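Gukard, part two: pads, inserts and the white bin

November 1, 2019

The hand gripper is back on the bench and picking up boxes again, with the same pads it had in August.

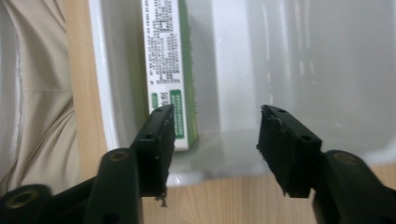
One comment under the August post asked why I was still messing with a gripper you squeeze by hand when the plan was a robot arm, and said the arm would force me to sort out the fingers anyway. The same commenter thought I should buy a finished gripper and put the time into software.

I've thought about that more than I expected to. I don't agree, but it's a fair question, and the last post didn't answer it.

The arm is the expensive part and it's also the part I understand least. When it misses a box I can't tell whether the fingers are wrong, the wrist is at a bad angle, or my code sent it to the wrong place. With the gripper in my hand there is no code. If a box slips, it's the fingers or it's me, and after an evening I know which. I've changed the finger shape 7 times this way. Each change cost me a night of printing and some filament. Doing it on the arm would have meant taking the wrist apart every time.

As for buying one, I looked. The ones in my price range open too narrow for what I want to sort, which is mostly small cardboard packages out of the bathroom closet and the kitchen drawers. I want a wide gap and flat pads. That's all Gukard is, a wide gap and flat pads and a trigger.

The arms

The finger arms are thick and rounded now. The old ones were flat bars and they flexed sideways when I squeezed on something off center. I could feel it in the trigger as a mushy spot near the end of the travel. I printed the new ones in black Guveck filament, the plain kind. I had a spool of their stiffer blend and used it for one pair, but that pair cracked along a layer line when I tightened the pivot, so I went back.

Print time for a pair is long on my machine. I run them at Esquivel, the shared workshop, when I can get a printer there, and at home overnight when I can't. The Esquivel prints come out cleaner. My own printer leaves a seam down the back of each arm that I scrape off with a knife.

Inserts

I used to run screws straight into the plastic. It works for a while. I take these fingers apart so often that the holes went sloppy by the third version, and then I was wrapping thread tape around screws, which is a silly way to spend a Friday night or any other night. Now everything that gets unscrewed has a threaded insert in a recess.

What I do, in case it helps somebody:

Print the recess a little undersize and test on a scrap piece first. Every filament I've tried wants a slightly different hole.

Set the soldering iron cooler than you think. Mine was too hot at first and the insert sank below the surface and took a ring of plastic down with it.

Push until the insert is almost flush, take the iron away, and press it the rest of the way with something flat and cold. I use the back of a steel ruler.

Leave it alone for a couple of minutes. I pulled one out crooked by checking it too early.

I ruined two arms learning that. A drill press with the iron clamped in it would be better, and Esquivel has a rig like that, but it's usually set up for somebody else's job and I don't like to move it.

Pads

The pads are the weak point and I'm not going to pretend otherwise. The inner edges have gone rough on both sides, and a torn bit has been hanging off the bottom of the left one for a while. I keep meaning to trim it.

I kept a tally for a stretch, a pencil mark per pick, and stopped at 1432. The edges were already worn well before that. I didn't write down when it started, which I should have. The wear is worst where a box corner drags past on the way in. If I come down straight, the corner never touches the edge. If I come in tilted, it scrapes every time, and when I'm tired I come in tilted.

So far I have tried rounding the edge with sandpaper before first use, which bought a little time. I tried a thin wrap of tape around the edge. The tape peeled on the first evening and stuck to a box of tea. I haven't tried making the pad wider than the contact area, so the edge never meets the box at all. That's the next one to print.

I do like having the pads tilted toward each other. When they were parallel at full open, they ended up splayed by the time they closed on anything wide, and only the bottom edge did any work. Starting with a lean inward helps. I set the angle by eye. At some point I should work it out properly for the box widths I have.

The bin

I use a white plastic bin for all the picking practice. It sits on the table and whatever I'm picking goes in it. A tall narrow carton standing on end is the hardest item I have. Lying down it's easy. On end it wants to tip as soon as one pad touches before the other, and in a bin there's less room to come around to the better side. I also found that a glossy white wall gives you very little to judge distance by, even with your own eyes, so I expect the camera on the arm to have a bad time with it. I could swap it for a dull gray bin. I'd like to see how bad it is first.

The rim matters too. With the gripper open all the way, the outside of one arm will knock the rim if the box stands close to the wall. I've started opening only as far as I need, which is easy by hand. It'll have to be a rule in the software later.

What's next

The arm is a secondhand Skuvar with one stiff joint. It's been on the shelf since summer. I have the wrist plate drawn and the screw pattern matches the inserts in the gripper body, at least on paper. The motor that replaces my trigger finger is in a drawer and hasn't been wired to anything.

Before I mount it I want new pads and one more round in the bin with a list of 26 items, picked in the same order each time, so there's something to compare the arm against. I'll write the misses down properly this time, with the item and which way the box went over.

Parts so far, for the person who emailed about cost: filament, a bag of inserts, screws, a return spring from the hardware store, and a scrap of sheet for the trigger plate. The inserts were the priciest thing on that list apart from the filament, and I only needed a few from the bag. I won't post the files yet. The pivot spacing changed again last week and the drawing doesn't match the part.

If anyone has found a pad edge that holds up against cardboard, leave a comment and tell me what it's made of and how you attached it. Glue has been poor for me. I'm printing the wider pads tonight if the printer behaves, and there's a wrist plate queued up behind them.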